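The electrician who rewires old houses one room at a time

She has worked on houses in Trastton for most of her adult life, and she would like people to stop apologizing for their wiring.

"They open the door and say sorry before I've got my boots off," she says. "It's a house from before the war. It has four outlets upstairs. I knew that from the street."

We met at her kitchen table at seven in the morning, before her first call. She asked not to be named, because the town is small and she talks about customers. She runs the business alone, with a van and a storage unit on Jokora Street, and she keeps a paper ledger. The ledger says she has worked in 428 houses. Of those, 103 still had some of their original wiring in use when she arrived.

She did not plan on old houses. She trained on new construction and spent six years on apartment buildings, pulling the same cable through the same studs. Then a neighbor asked her to look at a dead light in a hallway, and she spent a weekend tracing it.

"There was a junction box behind the plaster with a wallpaper border over it," she says. "I found it with my knuckles. I liked that job more than anything I'd done in a year." 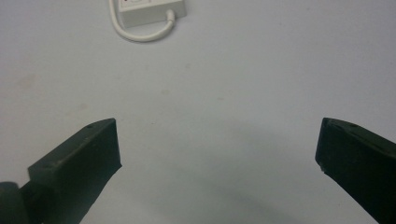

Most of her customers can't pay for a whole house at once, so she works by the room. The kitchen comes first, then the bathroom, then wherever people sleep. She draws a plan on the first visit and leaves a copy, and some families take ten years to get to the end of it. One couple on Arabzadeh Road finished last June. Their oldest child was a baby when she drew the plan.

The cost varies with the walls. Plaster on wood strips is slow. A bedroom she did in the spring came to $3,649, and more than half of that was getting cable from the basement to the second floor without tearing out the stairwell.

"People think they're paying for wire," she says. "Wire is cheap. They're paying for me to lie on my back in the crawl space."

I asked what she looks at when she walks into a room for the first time. She said she looks along the baseboards.

"I want to see how they live. If there's a power strip behind the couch and another one by the bed, that's where the outlets should go. They've already done the drawing for me." She doesn't scold anyone for it, though she will say something if one strip is plugged into another, or if there's a space heater on it. A heater goes straight into the wall.
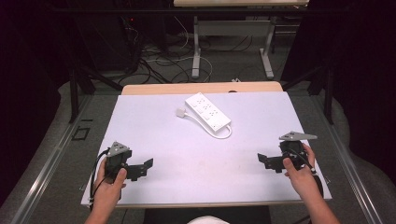 A three-outlet power strip with its cord and plug.

She is less easygoing about work done by other people. She has found lamp cord buried in ceilings, and once a bathroom fan wired to the doorbell. She took that one out and charged for an hour.

The trade is getting older, she says, at least in her county. At the last Skelum supply house breakfast she was the second youngest person in the room, and she is 51. She has had two apprentices. Both were good, and both left for commercial work with regular hours. She doesn't blame them.

"I'd take another one tomorrow," she says. "They'd have to not mind spiders."

Her own house was built in 1926. She has rewired the kitchen, the bathroom and one bedroom. The dining room still runs on a single outlet, and the attic has a pull-chain light that she tests every fall and has never replaced.

Her phone had gone twice while we talked – a man with a breaker that wouldn't reset, then the same man again. She finished her coffee standing up. There are 74 names on the waiting list, she told me on the way out to the van, and she was going to see him first.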